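Ellow Match Trainer soccer ball, size 5

Sold by Fornetti Team Sports
Price: $40
Sizes in stock: 5 only (4 expected back in June)
Page last updated 2021-10-16

We carry a lot of soccer balls, and most of them come with more adjectives than panels. The Ellow Match Trainer is no exception. The box promises "true flight," "pro touch" and "all-weather control." We don't know what true flight is. A ball that is round and properly inflated goes where you kick it, and if it ends up in the parking lot, a new ball probably won't fix that.

With that out of the way, it's a decent ball for the money, and we keep reordering it.

What you get

One ball, shipped flat, with a needle in the bag. No pump. The cover is a textured synthetic, machine stitched, over a butyl bladder. Butyl holds air better than latex but feels a bit harder off the foot. If you want the softer feel you will have to spend more and pump more often.

The maker says the texture helps you bend the ball. Maybe it does. Our two staff players took free kicks with this one and with a smooth ball from Drelard, and neither of them could tell which was which once they stopped looking. The texture does help goalkeepers a little when the grass is wet, and that's the only claim on the box we'd repeat to a customer.

How it holds up

We put 3 of these into a Sunday-league team's bag for a season, on a mix of turf and worn-out grass. Two came back in good shape, with the print rubbed off and the stitching tight. The third had a slow leak at the valve. It may have been pumped with a dry needle, which ruins valves on balls at every price, or it may have been a bad valve. We can't say, and we aren't going to guess in the maker's favor.

Don't use it on asphalt. No stitched ball in this price range lasts long on asphalt, whatever the label says. For street play, look at the molded Drelard instead.
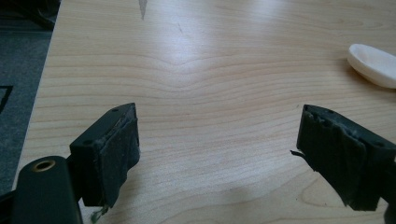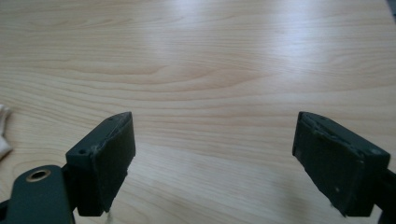 Is it a match ball?

It says "Match" in the name. That word is free for anyone to print. Before you buy this for league games, ask your league what stamp or approval it wants and check the ball for it. The Match Trainer is sold as a training ball, and the return desk sees plenty of people who read the first word and skipped the second.

For kids' rec games and scrimmages it's fine. For adult league play, if your referee is picky, look at the Bustamante. It costs more, it keeps its shape longer, and its box is almost as full of nonsense as this one.

Air pressure

Follow the range printed next to the valve. Most complaints we get about this ball ("feels like a rock," "feels dead") come from balls pumped by thumb test. A cheap gauge will do more for your touch than a fancier ball will. Wet the needle first. Let some air out if you're storing the ball over the winter.

Colors

White with navy, or yellow with black. The yellow is easier to see under bad lights. The white looks better for two weeks.

Team orders

Coaches ask about a bulk price. There is one, but it's small, so do the math before you order more than you need. Ball bags are sold separately, and the mesh one with the shoulder strap is the one to get. We don't print club names on this model. The texture makes the ink crack.

Returns

Unused balls can come back within 40 days with the needle and bag. Once it has been pumped up and kicked, we treat it as used unless something is clearly wrong with it. A leak in the first month counts as something wrong. Losing to a better team does not.

Also in this section: Drelard Street molded ball, Bustamante League ball, double-action hand pump, pressure gauge, spare needles (pack of 3)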